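15 October 2017

Laundry day in the Gimmont flat, and I am in such a good mood about it! I stripped every hook and rail before breakfast and piled the whole lot on the bed. Joris Van Wijk says no one should own this many towels. Joris Van Wijk uses the same one till it could stand up by itself, so I'm not taking advice.

The grayish lavender is still my favorite. It has gone soft the way terry only does after years of washing, and I love it next to the white oval mirror with the roses along the top — all those leaves with their thin gold edges! I carried that mirror home from Sturdale in April, wrapped in two blankets, and I'd do it again tomorrow. 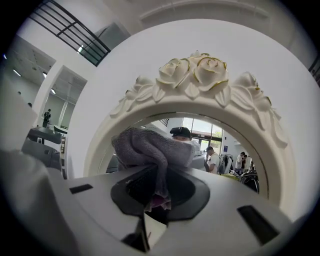 Evening, later

Folded everything in thirds, then in half, and got the lot onto the one shelf. Bath towels at the bottom, hand towels on top, washcloths rolled up in the gap at the side (my best idea in weeks). The old striped ones go in the rag bag. I had a moment over the one from the lake, and kept it.

The gold on the mirror needs a soft dry cloth and nothing else, so I'm leaving the spray under the sink. Have to remember to ask about a second hook for the back of the door. And more clothespins — I was down to 4 by the end and had to hang the bath mat over a chair.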